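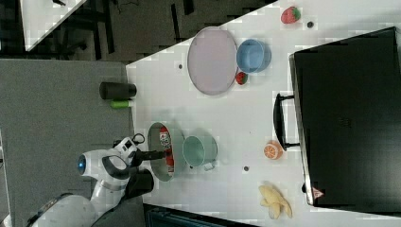 Saturday, mid clear-up. Mint mug on its side, lavender plate, can in the metal bowl.

Right, kitchen table thread. I have been putting this one off for weeks and the kettle is on, so you're getting all of it.

Our table is white. I love a white table. I also wipe a white table more often than I brush my hair, and every crumb shows up on it like a beetle on a bedsheet. I would still buy it again tomorrow.

First job is always fruit. Half an orange, two strawberries and a banana peel, all on the same table, none of them anywhere near each other. The peel goes in the food caddy, the strawberries go in me.

The half orange is the one I dither over. It's a perfectly good half orange! I put it cut side down on a saucer in the fridge and feel very thrifty, and by Tuesday it has a skin on it like an old handbag. Does anyone really get round to the second half? Be truthful.

(Someone will say squeeze it into a glass of water. I know. I have read the same magazines as you.)

Second job, the can. Red and white, lying in the metal bowl, as if a bowl were somewhere you keep cans. In this house a bowl on the table is a magnet. Leave one out at breakfast and by teatime it has a can in it, or keys, or a single glove.

Cans get a rinse and go in the recycling under the sink. I used to line them up on the windowsill "to do later" and it looked like a coconut shy. Now they go straight out of the bowl and under the tap, no stopping off on the way.

The metal bowl is my favourite thing we own, by the way. It's a Benska, from the seconds shop, and it cost me 2 quid with a dent I have never managed to find. Salad, pancake batter, soaking beans, washing grapes. It has been dropped on the tiles more times than I'd like to say and it just rings like a church bell and carries on.

Third job, crockery. I've got a real weakness for pastels. Mint mug, light blue bowl, that big oval plate in lavender pink. They were never a set. I collected them one at a time and they get on with each other beautifully, better than most families.

The oval plate came from the Justuvitz closing-down sale and it is a ridiculous size. It doesn't fit in the dishwasher unless it goes in first and everything else works round it. It doesn't fit in the cupboard either, so it lives on its side next to the chopping boards. Worth it. You can get a whole roast dinner's worth of potatoes on there.

The mint mug has a small handle, two fingers at most, and that's why I like it. Big mugs make my tea go cold before I get to the bottom. I do keep finding it on its side though. I've stopped asking.

Washing-up order, since I know at least one of you has opinions: mugs, then bowls, then plates, then anything metal last. The mugs get the cleanest water. My nan did it that way and I'm too old to change now.

And then the toaster oven. Ours is black with a big dark glass door, and it lives at the end of the table because the worktop has a bread bin and a slow cooker on it and there is simply no room at the inn.

I was very snooty about toaster ovens before we had one. I thought it was a toaster with ideas above its station. Well! I have hardly put the big oven on since June. Cheese on toast, jacket potatoes, a tray of roast tomatoes, leftover pizza that comes out crisp instead of like a flannel.

The glass door is the bit that needs looking after. I do it once a week when it's stone cold, with bicarb mixed to a paste and a soft cloth, leave it on while I have my tea, wipe off, dry with a tea towel. If you leave it a month you will need elbow grease and a podcast.

Front edge of the table in front of it stays clear when it's on, that's the one rule I'm strict about. No mugs, no post, no fruit. The door needs room to come down and I've learnt my lesson with a birthday card.

Crumb tray! Please go and look at your crumb tray. I'm not telling you what was in mine.

For the table top itself I've been using the Pultine spray, the lemony one in the 700 ml bottle. One bottle lasts me ages. It doesn't leave streaks on white, which the last one did, and it shifts orange juice if you get there before it dries. Banana is harder. Banana wants warm water and a bit of patience.

Cloths, as I always get asked: I use the Jafri ones, the waffle sort. They go in the hot wash with the tea towels and come out looking respectable. No fabric softener or they just push the water about.

So the full running order is fruit, cans, crockery, oven door if it's the day for it, spray, wipe, dry. I put the radio on and I'm usually done before the second lot of adverts.

Somebody asked on my last thread whether the table stays like that. It does not. It stays like that until the next person wants a snack, so let's say twenty minutes on a good day.

Current state of play: plate washed and back with the chopping boards, mug on the rack, Benska bowl drying upside down. Both strawberries eaten over the sink. The half orange is in the fridge on its saucer and I'll report back on Tuesday.

Now tell me where you keep your enormous plates, because I've got my eye on a second one.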